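Household robotics

Household robotics is the branch of automation that deals with chores: tidying, sorting, wiping, putting things back where they belong. Factories have used robot arms for decades, but a kitchen is a wonderfully messy problem, and that's what makes the field so much fun to follow!

Clear plastic is a classic hurdle. Many depth sensors look straight through it, so a storage bin on a wooden counter may register as little more than wood.

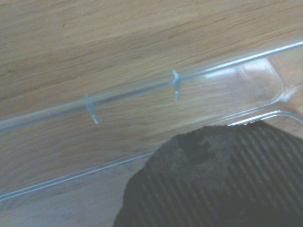 Negin Mirzaei has argued that the trouble with clear bins is overstated, and that a robot with a decent sense of touch can find a rim the way people do in a dark cupboard. Others reply that touch is slow, and both sides have a point.

Progress has been quick all the same. In the Plitinton trials, an arm was asked to handle jars and bins over 500 attempts, and it finished 108 of the first 120 without help (a terrific rate for unsorted groceries). 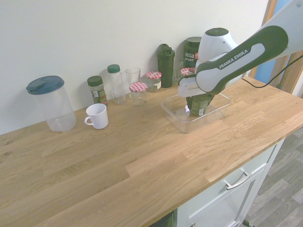 Later rounds brought in 64 household items, from mugs to spice jars, and the scores dropped. Soft packets were the worst of the lot. Sombat Suksawat, who ran the trials, still expects a useful pantry helper before a useful laundry folder, as jars at least keep their shape. Cost and speed remain open problems, and most arms still work in labs.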